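Lavandaria comum: manutenção e uso das máquinas
Imprimir | Enviar por e-mail

Março de 2018

Os residentes do edifício Cabral têm comunicado manchas escuras e cheiro a bafio na roupa lavada nas máquinas de carregamento frontal do piso 0. A inspeção feita pela Wodov atribuiu os dois problemas à acumulação de detergente e fibras nas dobras da junta de borracha da porta. Os tambores de aço inoxidável e os rolamentos estão em bom estado, pelo que não se prevê a substituição de peças.

Recomenda-se o seguinte procedimento no fim de cada lavagem: retirar toda a roupa, afastar a borracha com os dedos e passar um pano ao longo da dobra inferior, onde a água se deposita. A porta deve ficar aberta. As peças pequenas prendem-se com facilidade entre o tambor e a borracha – convém verificar o rebordo antes de fechar, porque um tecido trilhado compromete a vedação e marca a junta.
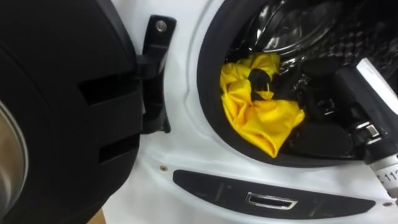

Pavithra Sundaram pergunta se os panos de limpeza podem ir à máquina com o resto da roupa e lembra que os de microfibra largam cor nas primeiras lavagens, sobretudo os amarelos. Podem, desde que lavados à parte, sem amaciador e a uma temperatura até 60 graus. Panos com restos de solvente ou cera não devem entrar no tambor em caso algum.

A dose de detergente em pó passa a ser de 82 gramas por carga completa. O doseador antigo, ainda pousado na prateleira, leva 200 gramas e será recolhido. Em meia carga, usar metade da dose.

O ciclo de limpeza do tambor corre em vazio, a 90 graus, e passa de trimestral a mensal. O primeiro está marcado para abril, dia 9, com início às 21 horas; as máquinas ficam indisponíveis até à manhã seguinte. O filtro da bomba é limpo na mesma ocasião.

Avarias e fugas de água: registar na folha afixada junto à porta, com o número da máquina e o programa utilizado.

Imprimir | Enviar por e-mail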